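Please stop hiding the waiting inside the robot software

I write control and planning code for arms that work in ordinary rooms, near tables and cabinets, and I want to complain about one habit of our field.

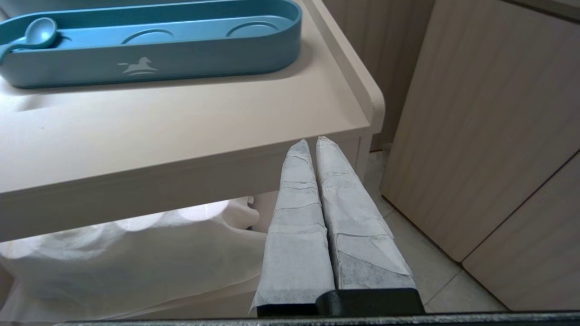

The habit is that we hide time. A modern robot program is full of small waits. The planner waits for the perception, the perception waits for the newest picture, the gripper waits until its fingers have stopped, and somewhere a person has written a sleep of 300 milliseconds and has forgotten why. When everything is added together the arm looks like it is thinking. It is not thinking. It is standing in a queue.

In my work I use a planner called Elliron and a logging tool called Heststead, and both are good tools. I have nothing against the people who make them. But when I open a log of one pick, I see the joint positions, the forces, the names of the states, and I do not see who waited for whom. I must build this picture in my head from time stamps, and the time stamps come from 2 clocks which do not agree. Last July I lost most of a week to this. The arm stopped a little above the tray every time, and all of us were sure the planner was slow. The planner had finished long before. A filter on the tool camera was holding its result until it had collected 90 frames, although a much smaller number was enough for a tray that does not move.

What I would like is simple to say and perhaps boring to build. Each wait in the program should have a name, a limit and an owner. If the limit passes, the program should say the name of the wait, in plain words, before it says anything else. "Waiting for stable tray pose, limit reached" is a message I can use. "Goal aborted" is a message that sends me to the coffee machine.

I know the usual answer. People tell me that behavior trees already do this, or that the middleware can be traced if I only turn on the right option. This is partly true. I did turn on the option. One short run gave me 2,000 events, and the wait I was looking for was between two of them, in a place where by definition no event exists. A trace shows what happened. For a wait, I need to know what was expected and did not come, and only the author of the code can write this down.

A second answer is that learned policies will remove the problem, as there will be no states and no handovers any more, only pictures going in and motion coming out. I am less sure. The small project we call Ritchie runs such a policy, and I like to watch it, it moves much more softly than my own code. But around the policy there is still a program which loads the frames, joins them with the arm positions and decides when an action is too old to send. Those are waits too. They have moved to a file that fewer people read.

Maybe my opinion comes from my first job, on a packing line called Eltidow, where every timer was written on a sheet of paper inside the cabinet door. The sheet was ugly and some of it was crossed out by hand. Still, when the line stopped, we went first to the sheet, and quite often we closed the door again after a minute – with the right timer in mind.

I do not ask for paper. I ask that the next person who writes a sleep in a gripper driver also writes one line above it, with the thing he is waiting for and how long it is reasonable to wait. I have started to refuse code reviews without this line. My colleagues find it a bit strict, and two of them now do the same to me.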